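Tranent has added a fourth lens to its Mollah line of compact cine primes, a 14mm T2.2 meant for tight interiors and car work. The company showed a working sample to rental houses on Friday and says it will begin shipping in October.

The new lens shares its front diameter and gear positions with the three focal lengths already in the line, so matte boxes and follow-focus motors can stay where they are during a lens change. It covers full-frame sensors and comes with a swappable mount. Close focus is 12 inches, measured from the sensor plane.

Kamrul Haque, product manager for the line, said most of the requests from owners over the past year were for something wider. "People were mixing in a still lens for the wide shots and then fixing the color later," he said. "We wanted to save them that step." 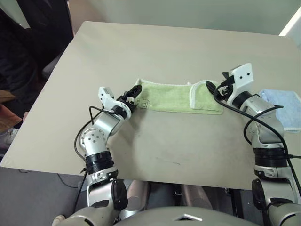
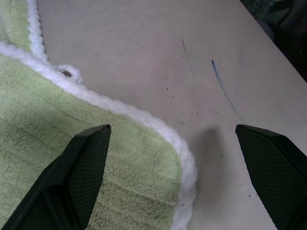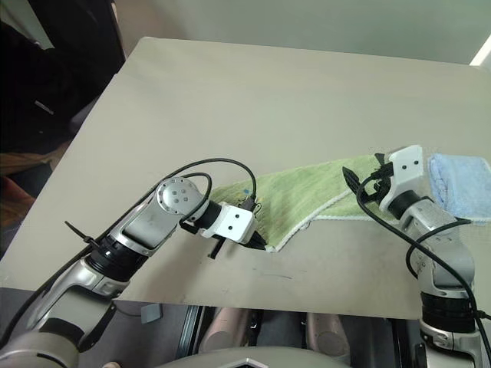

Light green towel on a pale tabletop.

Color match across the set was the main goal for the optical team, according to Haque, and the coatings on the 14mm were changed twice before the design was approved. Cinematographer Malsha Paul, who tried an early sample on a commercial for Drollodstead, said she paid most attention to soft, low-contrast subjects. A pale green towel with a white border, lying on a beige table, is the sort of thing she means: the green can drift toward yellow from one lens to the next, and the edge stitching shows up any color fringing. She said the 14mm held up well next to the longer lenses, with some darkening in the corners when wide open.

Distortion is low for the focal length – straight walls stay close to straight – and focus breathing is described as slight. The iris has 14 blades.

The lens will sell for $3,000 on its own. Rental house Brultlow has ordered 12 and plans to offer them first as part of a set of 4. Tranent has not said whether a wider lens will follow.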